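Paste and paper notebook - Vetden ledger, starch trials
25 September 2020
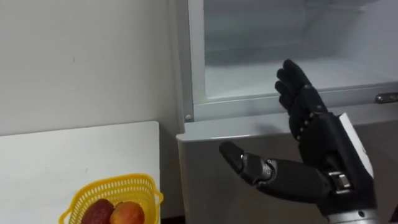
Kitchen fridge, top open. Fruit basket on the table.

Paste first then the ledger, otherwise I forget the paste.

Old batch of wheat starch (Prieto, the fine one in the paper sack) finished this morning. Smelt fine, looked fine, went grainy under the brush. Same as last time. Sieved it twice and it was still throwing little lumps onto the tissue, and lumps under tissue show up as shiny dots once it dries so no point carrying on. Binned it.

New batch: starch soaked overnight, poured off the top water, fresh water to 800 ml, slow heat. Maite says I stir too fast. Probably do. She lets hers sit on the heat well after it goes clear and I always take mine off as soon as it turns, and hers keeps and mine doesn't, so did it her way. Dull work. Goes from milk to something like wallpaper paste very suddenly and then for ages nothing seems to happen. Towards the end it pulls off the side of the pan in one piece, and that's the point I've been missing I think.

Cooled under cling film pressed right down on the surface. No skin. Good. Jar labelled with the date and my initials, PASTE NOT FOOD in capitals on the lid. Yes again.

Sieve: the horsehair one is coming away from its rim on one side. Used the nylon. The nylon is fine for the first pass and too coarse for the second. Casimiro thinks he can re-lace the horsehair one. Left it on his bench.

Trials on scrap, all on the offcuts from the dummy book, laid paper, similar weight to the ledger:

A - new paste thinned to single cream, thin tissue. Good hold. Dried nearly flat. Slight pull across the grain, went away under weight.
B - same paste, thicker, same tissue. Too strong. Cockled the offcut and the edge of the tissue shows as a line. No.
C - Skallix powder mixed up per the tub, thin tissue. Weak but very flat. Peeled back with a fingernail after a night under the board. Might do for holding things in place, wouldn't trust it on a fold.
D - new paste and Skallix mixed half and half. Best of the lot for handling, slow to grab so you can shift the tissue about. Strength somewhere between. Flexes well.
E - the starch paste left from yesterday's pot just to see. Lumpy. Dots.

Going with D for the edges and A for the spine folds. Anselmo wants to see the offcuts before I commit, they're in the blotter folder with pencil letters on the back. Do NOT put them in the press with anything else, the pencil offsets.

Ledger. For anyone picking this up after me: account book from the Vetden corn exchange, quarter calf over boards, front board off, back board hanging on by the lining. Iron gall ink all through, mostly sound, bad in the column headings where whoever it was pressed hard. Handwriting changes partway and the second clerk had a much lighter hand, bless him. Paper goes better after that too.

Worst leaf is 239. Someone has had a go at it before with sellotape, and the tape has gone brown and come away by itself leaving the sticky behind. Carrier lifted off with a spatula, no force needed. The adhesive is another matter. Crumbly at the edges and still tacky in the middle, right over a run of figures. Crepe eraser shifted the edges. Left the middle. Don't want to go near it with solvent until Aitana has tested the ink, she has the strips and I don't trust my own reading of them (colour, always looks pink to me whatever it is).

Facing leaf has picked up a ghost of the tape, brown rectangle, nothing sticky. Leave it. Part of the book now.

Water: not doing any washing. Benito asked. Reasons in the treatment proposal so won't write them out again, but short version is the ink. Also why I want the paste as dry as I can get it. D was good for this, very little halo on the offcut. Paste onto the tissue on the plastic sheet, blot the tissue, then lift and place. Not paste onto the leaf. Never paste onto the leaf on this job.

Tissue. The Tavberg stuff came, finaly. Two weights. The lighter one is lovely, almost nothing there, but tears if you look at it. Tried tearing a strip along a water line with the brush and it came off with nice long fibres on one side and a hard edge on the other, think I had the grain wrong. Turned it and tried again, better. Heavier one is for the spine folds only. Colour of both is too white next to the ledger. Toned a sheet of each with very dilute acrylic, hung on the line, the near end came out darker where it dripped. Use the far end. Note for next time: lay flat on the non-woven and don't hang.

Tone mix was raw umber with a touch of yellow ochre. Didn't measure it, sorry. There's a swatch stuck inside the back cover of this notebook next to the ones from February. The February ones have gone a bit green I think? Or it's the lamp. Look again by the window.

Did 6 edge repairs on the first gathering with D. Small ones, nothing over the ink. Left under blotter, board and the small weights. Looked at the first of them just before lunch and the tissue had gone down well, hardly see it unless you tilt the leaf. The fourth one I got crooked and had it up again while it was still open, which is exactly what D is good for. With A that would have been stuck.

Fold on the outer sheet is split top and bottom, holding in the middle. Guarded it with the heavier tissue and paste A. Folded it round the knitting needle while damp so it doesn't dry flat and crack when the gathering goes back in. Casimiro's trick, works.

Sewing. Haven't decided. Original is on cords, two of them broken, thread sound in most places. Anselmo would keep as much of the original sewing as possible and just tie in new thread where the gatherings are loose. I'd been thinking of taking it down completely. Had the argument again over tea. He has a point, the middle of the book is tight as a drum and taking it down just to be tidy would be doing it for me and not for the book. Against that, repairs near the fold are a pig to do in situ. Compromise: take down only from the front as far as the first good cord station, see how it looks, decide then. Photograph sewing holes before anything is cut.

Thread: we have the linen in the drawer, unbleached, and the finer one Maite bought. Finer one I think or the spine will swell with all the new tissue in the folds. Wax it lightly.

Boards. Front board corners are like biscuits. Syringed paste A (thin) into the layers at the top corner, closed it up between silicone paper with a bulldog clip and a bit of card each side. Bottom corner tomorrow. Don't do both at once, last time I knocked the one while doing the other.

Leather on the spine is powdery red, comes off on everything. Wearing the apron, wearing the grey gloves, still managed to get it on the blotter. Blotters with red on them go in the rubbish, NOT back in the stack. Aitana found one in the stack yesterday and was very nice about it.

Consolidant for the leather: Benito did a test patch on the lower spine, darkened a bit and then came back most of the way. He's happy with it. I'd like to see it again in a day or two before doing the rest. Leave the label alone in any case, gold is loose on the last letters.

Press: the small nipping press is squeaking again on the down stroke. Put a drop of oil on the thread and wiped it. Check there is none on the platen before using!! Laid a sheet of scrap in it overnight to be safe.

Humidity. Room was dry all morning, tissue jumping about with static, then it rained and everything calmed down. Repairs done in the afternoon dried slower, left them under longer. Should really write the readings down each time and not just moan about it. The little dial by the door and the one on the shelf don't agree with each other. Went by the shelf one.

Timesheet: paste, tissue toning and trials go under preparation, edge repairs under treatment. Argument about sewing under tea.

To get / ask:
Blotter, the thick sort, nearly out
Silicone release paper
Starch - enough in the sack for now, but someone fold the top over properly please, there was damp at the rim
Ask Aitana re ink strips on the tape leaf
Ask Vetden if they want the loose receipts put back where found or housed seperately. They were tucked in at the back, some pinned. Pins are rusty. Position of each noted in pencil on its own folder so it can go either way.

Tomorrow: change blotters first thing. Check fold guard on the needle. Bottom corner of front board. Start second gathering if the paste is still good - stir it, sieve it, try it on an offcut before it goes anywhere near the book. Anselmo looking at the offcuts after ten.

Key to the plan chest is in the brush pot.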